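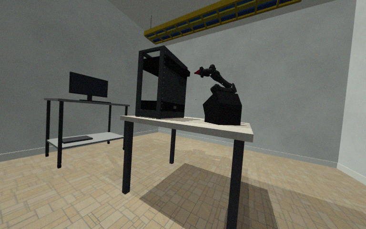

Vurley Small Grants – progress report to December 29, 2025
Prepared by Ruwan Saha for Kamarul Halim

Enrolments in the Narnari evening literacy program reached 327, against a target we set in April and which I still think was too soft. Enrolment is a poor measure. Only 96 learners sat the second reading check, and the gains among them were modest. I would not put much weight on the improvement in spelling, as the Ollov worksheets drill the same words the check uses.

Tutor numbers are steady. We lost three at the Arancibia centre over winter and replaced them, though two of the new tutors have yet to finish their induction.

Spending is under budget. Please don't read that as efficiency – seven sessions were cancelled and never rescheduled.

I can't recommend expanding to a second town on these results. I'd ask instead that the next instalment go to an independent reading check.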